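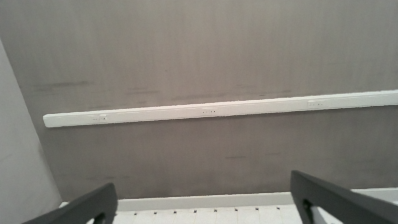
Gray wall, white rail, a few scuffs.

15/10/2022

Writing this fast, bread is in the oven and I'll forget it if I sit too long. Day 2 of the new starter. Smells right finally. The August one died while I was at Mom's, gray liquid on top, awful, threw the jar out and all.

Areeba called before I was even dressed. She wants the long poem for the reading in Vadumham after all – the whole thing, not the cut version. 29 minutes if I don't rush. I always rush. Told her yes and then walked up and down the kitchen being sorry I'd said it.

Train is the problem. Change at Sekeck, and the connection is tight, and last time I stood on that platform with wet feet eating a cold samosa. Shazia says drive with her. Shazia drives like she's being chased. But she has the heated seats so probably I'll say yes to that too.

Worked on the middle section till lunch. Cut the heron. Put the heron back. Word count is 1,833 which looks like a year, something with a war in it. Still don't like the line about my grandfathers coat, it's trying too hard. Maybe just "the coat." Leave it til tomorrow. 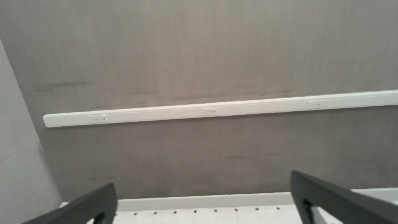
The wall again, left end of the rail.

Paid the dentist. 89 dollars for being told to floss. Library books are late, all of them, the Loureiro one I haven't even opened and now somebody has a hold on it. Read the first chapter standing up at the counter and of course it's wonderful. A woman sells her house and doesn't tell her sisters. Want to keep it. Can't.

Soup for dinner, the lentil one, too much cumin. Shazia came by for her casserole dish and stayed an hour. She's fighting with her landlord over the boiler again. Did her impression of him, I laughed so hard I got hiccups. She took half the soup home so she can't have minded the cumin.

Need to do – call Mom, stamps, black tights with no hole, ask Areeba if there's a microphone. Print the poem BIG, my glasses are useless under those lights.

Timer going. Bread.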